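Part-time household goods sorter, Noltside

Mallik Household Exchange is looking for two part-time sorters for our Noltside workroom. We take in small household goods from shops, landlords and people who are moving, check them, and make them up into starter boxes for tenants in their first rented home. The job starts in March and runs through the end of summer, with a good chance of being extended.

What you would do

Most of the work is done at a table. Mixed crates come in from the loading door and are emptied out, and you sort what is in them into groups: paper goods, cleaning items, drinks and dry food, textiles, and small boxed items. You read the label where there is one, check the date on food and drink, and look for torn wrapping or dents. Anything open goes into the discard tub. Anything you are unsure about goes on the query shelf with a slip saying why.

Once a group is full, you carry it to the shelving and pack from there against a printed list. Each person usually finishes about 66 boxes in a week. We do not pay by the box.

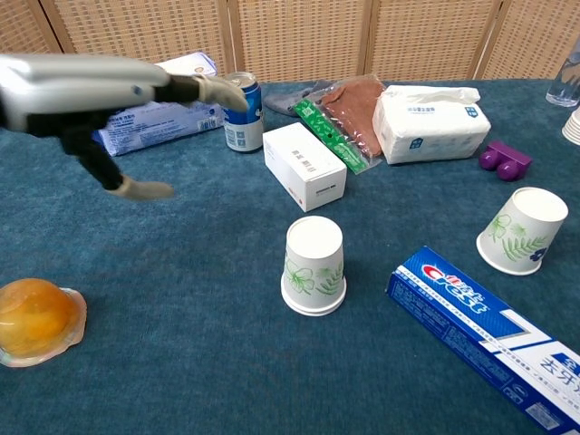
Do I need to be able to read the labels on imported goods?
English is enough for the job. Products with labels in another language go on the query shelf, and Oskari Saarela goes through them at the end of the shift.

Hours and pay

Shifts are five hours, starting at 8:30 a.m. or 2 p.m. You would work four shifts a week and can ask for mornings or afternoons, though we can't promise your first choice. Pay is at the local warehouse rate and goes up after the first three months. Breaks are paid. There is no weekend work.

What we are looking for

You should be comfortable standing for most of a shift, although stools are available at the tables. Full crates are moved on a cart, and you may need to lift up to 20 pounds now and then. You need to be able to follow a written packing list and keep your handwriting readable on the slips. Experience in a stockroom, grocery store or thrift store is useful but not required. Training takes place during your first six shifts, working next to someone who already knows the room.

Perfumed products come through regularly, including soaps and laundry items. If you have a fragrance allergy, please talk to us before you apply.

Getting here

The workroom is on the ground floor of the Bozkurt building, with the entrance on the parking lot side. The 7 bus stops across the street. Bike racks are by the loading door. There is a small kitchen with a fridge and a microwave, and each sorter gets a locker.

How to apply

Send a short letter or a resume to Venkatesh Nambiar at the Noltside office, or leave it at the front desk before 5 p.m. Tell us which shifts you could work and when you could start. Interviews last half an hour and include a short sorting task.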